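News / Healthy Eating / Programs

Jinero opens free high-fiber eating course to the public this August

Jinero is thrilled to open its 12-week high-fiber eating course to anyone who wants to join, free of charge, starting in August. The course grew out of a small pilot in Cilley, where 50 adults cooked, shopped and compared notes together, and so many of them asked to keep going that we simply had to make it bigger!

Each week covers one everyday food – beans, oats, lentils, leafy greens and plenty more – with recipes, a shopping list and an evening call at 7 p.m. led by dietitian Thaís Godoy. There is no calorie counting, and you won't need any special products.

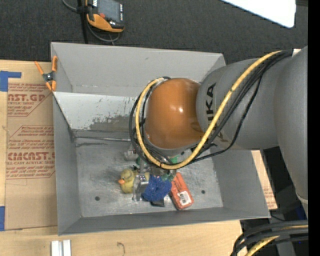

A KUKA robot arm with an orange wrist joint, reaching down into a gray metal bin.

"People came in thinking fiber meant a bowl of dry bran," said Godoy. "By week three they were swapping chili recipes and bringing their neighbors along. I have never had so much fun teaching!"

The new course has room for 100 people and includes 13 recipes from home cook Cremilda Lins, whose black bean soup was the runaway favorite of the pilot (she has finally agreed to write it down). Anyone with a medical condition should talk with their doctor before making big changes to their diet.

Sign-up is open now at the Jinero front desk in Cilley.

Press contact: Davoud Jalali, Jinero

We use cookies to remember your settings and improve your visit. Accept / Manage choices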